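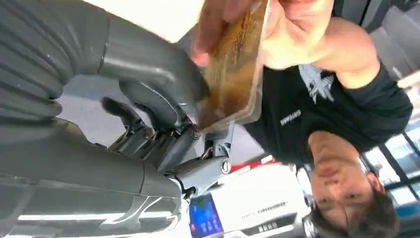 The first rule at Wolde, and Adanech Feyisa would recite it to you over tea if you let her, was that whoever hands a thing to the robot looks at its fingers, and keeps looking until they've let go. Obsa Assefa had heard it 30 times by January (bless him, he still nodded).
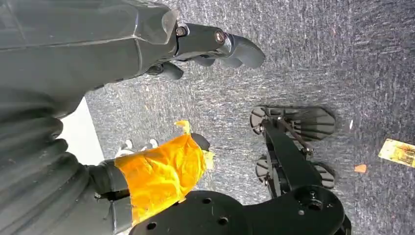 Rule 3: The Floor

Pick it up before you start, however small it is.

"Even a crumb?" said Obsa.
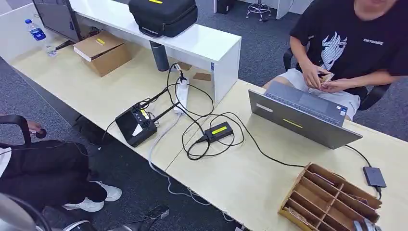 "Even a crumb, my dear," said Adanech, and went off to fill the kettle.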